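Rulside launderette to stay open after lease deal

6/9/22

The launderette on Pollance Road in Rulside will stay open after its owners agreed a new lease with the landlord.

Disadance Laundry has traded from the same unit for 40 years and is the only self-service launderette in the town. The old lease runs out at the end of October and customers had been told in the spring that the shop might close.

Eduardo Manalo, who runs the business with his cousin Wilfredo Lumbao, said the new agreement would last seven years. The rent will go up to 980 pounds a month.

"It's more than we wanted to pay, but we can manage it," Mr Manalo said. "We had looked at two other units and neither had the drains for it."

The price of a standard wash will not change before the new year. Service washes will go up by 58p from next month -- the first rise since the shop reopened after the lockdowns. Drying will still be charged by the minute.

A petition to keep the shop was started by Janelle Enriquez, who lives in the flats behind the bus station. She said many of her neighbours had no room for a washing machine, and that the nearest other launderette, in Kanaujia Street, meant two buses each way.

"You can't take a week's bedding on two buses with a pushchair," she said. "I did it once when this place was shut for repairs and I won't do it again."

The shop will close for a short time in October so that the boiler can be replaced and the floor relaid. Dates will be put up in the window. Service washes left before then can be picked up from the dry cleaner's next door.

Opening hours will stay as they are, with the last wash at 7 in the evening. Mr Lumbao said they had thought about opening later but could not find anyone to lock up.

Customers with old paper tokens should use them before the building work starts -- the new machines will take coins and cards only. Unused tokens can be swapped for cash at the counter.

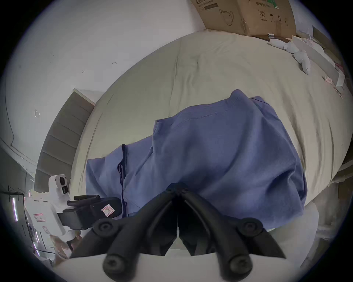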